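How Is Paper Made by Hand?

Print this page
E-mail this page

Paper looks smooth, but it is a mat of tiny threads called fibres. Most fibres come from plants. The Trurkard Paper Room keeps 385 sheets made by hand, and many of them were made by children from Nirkham and Loneck.

To make a sheet, old paper is torn up and soaked in water overnight. It is then beaten until it becomes a soft mush called pulp. The pulp is poured into a tub, and a flat sieve — the mould — is dipped in and lifted out level. Water runs through the holes and the fibres stay behind. 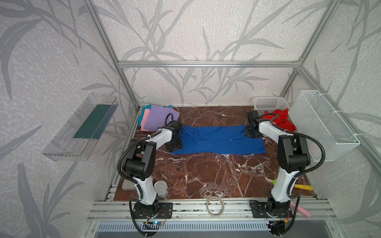
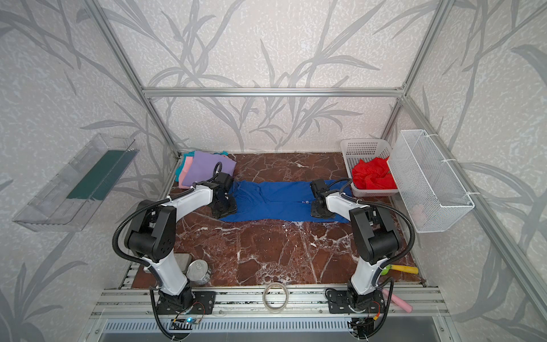 Why does handmade paper have wavy edges?
A loose wooden border, called a deckle, sits on top of the mould. A little pulp creeps beneath it and dries in an uneven line.

The new sheet is turned out onto felt and pressed. It should be left to dry flat until morning. Petals or short pieces of thread may be added to the tub before the mould is dipped. Thick sheets are best for card fronts, and thin ones can be folded into envelopes.

Text by Gisela Herrera. Checked by Margaux Lecomte.

Print this page
E-mail this page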